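The Paperwork of Disapproval

Sanctions are announced at podiums and carried out in spreadsheets. I have spent most of the past year with the spreadsheets, and I can report that they are less stirring.

Take Grellemik, a freight broker with 17 employees and one window that opens. In March it tried to move a shipment of water pump parts to a country its government is cross with. Pump parts are exempt. Everyone agreed they were exempt, and the bank agreed in writing, twice, before declining the payment.
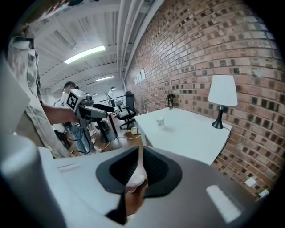
The guidance on exempt goods runs to 414 pages. It contains three definitions of "humanitarian," two of which overlap. Grellemik's lawyers at Henao read the whole thing and advised caution, then sent a bill that showed none.

Bankers call this overcompliance, a word that makes it sound like good manners. A bank that blocks a legal payment loses a small fee. A bank that lets through an illegal one can lose a good deal more, and so the pump parts sat in a warehouse in Ila for six months, gathering storage charges.

The ministry, when I asked, said exemptions were working as intended. It did not say whose intention. Farmers in Gitia, where the parts were headed, have gone back to hauling water by truck. The trucks, I'm told, need a new gearbox, and there is a form for that.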